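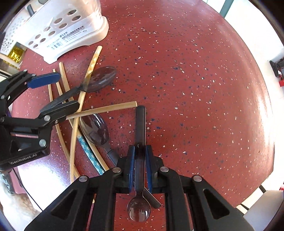
Do you need kitchen experience to join us at Bundholm?
Just the patience to set tables and chat with whoever sits down at them.

Print | E-mail

I'm Rukhsana Jatoi and I run the lunch club in Gernbridge - we served 2,347 meals last year and I'd love to beat that! I'm after 2 front-of-house helpers, four hours a day, paid (plus lunch, and Eliseo's soups are worth the bus fare on their own). You'd lay out cutlery, carry plates, wipe down and learn the regulars' names. Kausar Naqvi will show you the ropes for your first week - she's been here since January and already knows where everything lives.

Send me a few lines about yourself by 25/05/2023. A résumé is fine, but I'm happy with a plain note too.

Print | E-mail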